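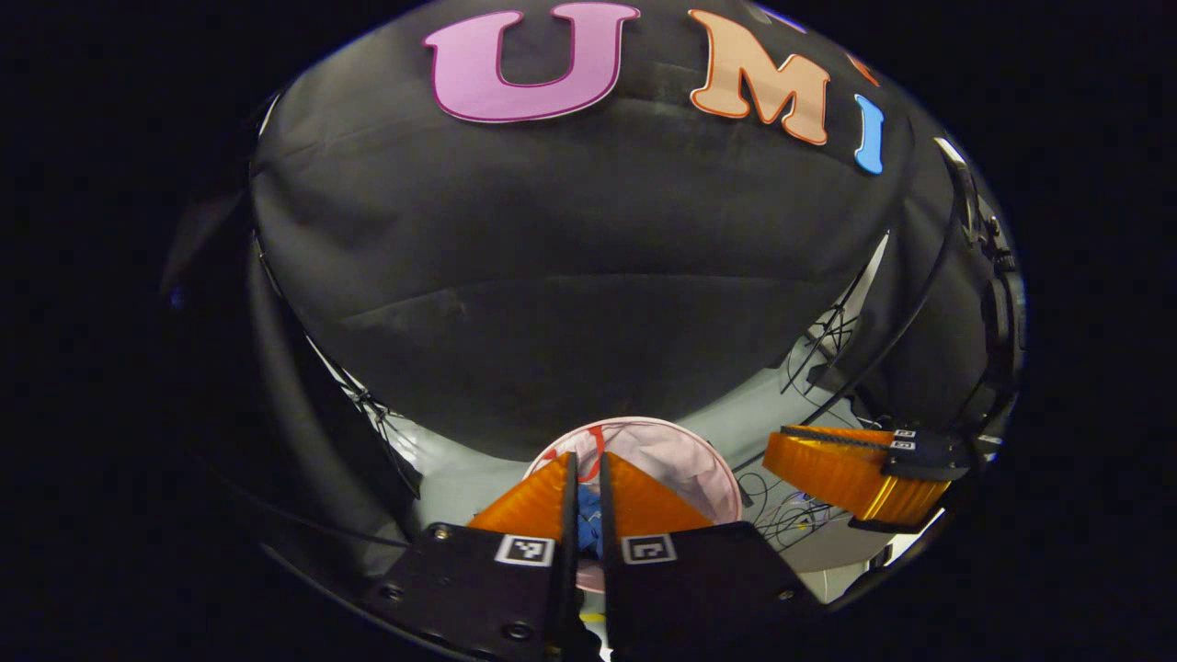 Living apart together

Living apart together (often shortened to LAT) is an arrangement in which two people regard themselves as a couple but keep separate homes. The term covers both married and unmarried partners. It is normally reserved for couples who see the relationship as lasting, and does not include people in the early stages of dating. Couples kept apart by prison, military service or a stay in hospital are usually left out as well, although writers differ on this.

The arrangement is found at all ages. Among younger adults it is often a stage before sharing a home, while among people past middle age it is more likely to be permanent.

Terminology

The English phrase came into use in the late twentieth century, following earlier use of the abbreviation in Dutch. Related terms include "dual-dwelling duo" and "commuter marriage". The second of these is narrower. It describes spouses who have one main household and a second address near a place of work, and who would expect to live together if the work allowed it.

Census forms rarely record the arrangement. Most ask about the people living at an address, so a partner who lives elsewhere does not appear and each member of the couple may be counted as single. Estimates therefore depend on surveys that ask directly about partners outside the household.

Reasons

Surveys generally separate couples who live apart by choice from those who do so because of circumstances. Common circumstances are distant jobs, the cost of moving, and the care of children or elderly parents. Those who choose the arrangement tend to mention independence, different habits in the home, or a wish not to repeat an earlier marriage.

The two groups overlap. A person may give a child's schooling as the reason for living apart and then keep the arrangement after the child has left home.

In later life

Older couples have usually met after divorce or bereavement, and each may own a home. Moving in together can mean giving up a garden, a circle of neighbours or a house where grown children still come to stay. Adult children sometimes object to a new partner moving into a family home, particularly where inheritance is involved.

Older women are more likely than older men to say that they prefer separate homes. Many link this to housework and to the years they spent looking after a husband who was ill.

The Ullitholm survey

The Ullitholm survey of later-life households questioned 3,318 people aged 60 and over in Ullitholm, Dronden and Brorkville. Of these, 496 had a partner living at another address. Follow-up interviews were held with 32 couples drawn from that group, and each partner was seen separately.

Couples in Dronden, where most housing is in small flats, tended to live within walking distance and to eat together on most evenings. In Brorkville the distances were greater and visits were more often kept to weekends. Only 4 of the interviewed couples had written down what should happen if one of them needed daily care. Several of the others had talked about it – usually after the illness of a friend – without reaching a decision.

The survey did not cover rural districts. A smaller study at Cabello used the same questions with farming households, but its results have not been combined with the earlier ones because the age limits were different.

Care and illness

Studies disagree on how far partners living apart look after each other. Help with shopping, lifts and short illnesses is common. Long-term personal care is less so, and is often shared with adult children or paid carers. Some couples move in together when one partner's health fails, and others see the partner's own family as responsible.

Legal position

In many legal systems a married couple keep the rights of spouses whether or not they share an address, though tax and benefit rules may treat them differently. Unmarried partners who live apart usually have few automatic rights. They may not inherit without a will, and a hospital may turn first to a blood relative. Rules on cohabitation seldom help, as these commonly require a shared household.

See also

Cohabitation
Commuter marriage
Remarriage
Widowhood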